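Kitchen and Workshop Tips
Getting a bench arm to handle drinks without believing everything the software says
By Deirdre Cronin
January 16, 2023

Readers keep writing in about putting a small arm on the kitchen counter, and most of the letters want to know which one to buy. I'd spend that worry on the software. The motors on the hobby arms are fine. The program that decides where the bottle is, and whether the arm has hold of it, is where your Saturday goes.

I've been running mine with two planners, Heritz and Vaviris, and a vision add-on named Kusetia. All three promise more than they deliver. What follows is what I do now, most of it learned with a sponge in my hand.

Start with a sealed bottle

Every demo starts with pouring. Skip it. Leave the cap on and get pick up, move, set down working first, with water before you try anything sticky. A full soda bottle is heavier than people plan for, and the load setting in Heritz ships at 300 grams no matter what you hang on the arm. Weigh the bottle on your kitchen scale and type in the real number. If the arm sags when it lifts, check that setting before you touch anything labeled "gain" or "tuning."

Don't trust the outline on clear plastic

Kusetia draws a neat green line around whatever it thinks it has found. On a mug, I believe it. On a clear bottle it will happily trace the drink and leave off the shoulder, or take a streak of glare for an edge. Depth cameras are worse, and many of them see straight through the empty part at the top and report the wall.

Tips that have helped:

Anchor on the cap. A dark cap against a pale wall is the easiest thing in view to find. Tell the software to find that first and work down from it by a fixed distance you measured with a ruler.

Put a plain backdrop behind the work. Poster board will do. The tile behind my sink cost me a whole evening of false matches.

Move the lamp, then run the detection again. If the outline jumps, it was following a reflection.

Keep the confidence score off the screen. Mine showed a high number while pointing at the toaster.

Where to grip

The planners like the neck, and I can see why: it's narrow and it makes for a tidy-looking plan. With soft fingers I'd go lower. Ribbed flexible fingers want some surface to bend around, and a short slick neck doesn't give them much. Set the grasp height by hand, down by the label, and lock it. In Vaviris the lock is under Grasp, then Limits, and it resets itself after each update, so look again every time. 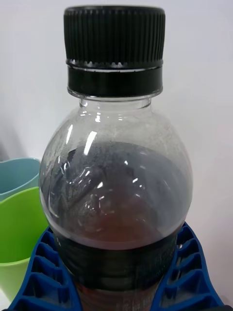 Both fingers at the label, cap still on, cups off to the left.

Go easy on the squeeze. The "auto force" feature in Vaviris is a guess made from motor current, and soft fingers muddy that reading because they give before the bottle does. I run a fixed squeeze and lift a very short way, then stop. If the bottle is still where it ought to be, I let the arm carry on. Put that pause in as its own step. The planner will offer to "smooth" it out for you. Say no.

Tell it about the cups

Here is my biggest complaint with planning software sold for the home. It avoids whatever you tell it about and is perfectly calm about knocking over the rest. A cup standing near the bottle has to be in the collision map, and so do the fingers, opened to their full width. The Heritz model of the gripper is a plain box that matches the closed position. Open the fingers beside a cup and the software has no idea they've gotten wider.

Make the box bigger yourself. I add 11 millimeters to each side. If the planner then says it can't find a path, move the cup. Don't shrink the box. I did that once, for one run, and picked cup pieces out of the drying rack.

Stacked cups need a note of their own. Kusetia tends to merge two that stand close together into one tall object. That's harmless when you're only steering around them and a real nuisance if you want the arm to pick one up. Different colors help. So does pulling them apart, which takes less time than changing the settings ever will.

About that simulator

Vaviris comes with a simulator, and the sales page brags about more than 200 clean runs in a row with a soda bottle. I don't doubt it. The bottle in the simulator is a solid lump. A real one has liquid that slops when the arm stops short, and the weight goes with it.

Use the simulator to catch the big mistakes, such as an elbow through the cabinet door or a wrist wound up the wrong way. For everything after that, run the real arm at its slowest speed with one hand on the stop switch. Cut the acceleration before you cut the top speed – the sloshing comes from the starts and stops.

Small things

Wipe condensation off a cold bottle before you start. No setting fixes a wet grip.

Save a copy of your settings before every update, with the date in the file name. Heritz has a "restore" button that restores the factory settings, a fact I'd have liked to see printed on the button.

Keep the wrist camera clean with a dry lens cloth. Dish soap leaves a film, and Kusetia will then find bottles in the haze.

Read the log after a good run too. I once found 2 failed grasps in a run that looked perfect from my chair. The program had quietly tried again each time.

Put a tray under the whole business.

From the mailbag

Suryani Goh wrote to say I was too hard on automatic grasp picking last time, and that the Harahap plug-in chooses a sensible height on its own if you feed it a few views from different sides. I tried it. It did better than I expected on a full bottle and went straight back to the neck on a half-empty one, so my locked height stays where it is. She also suggests a strip of masking tape around clear bottles to give the camera an edge to find. That one works, costs next to nothing, and peels off clean if you don't leave it on overnight.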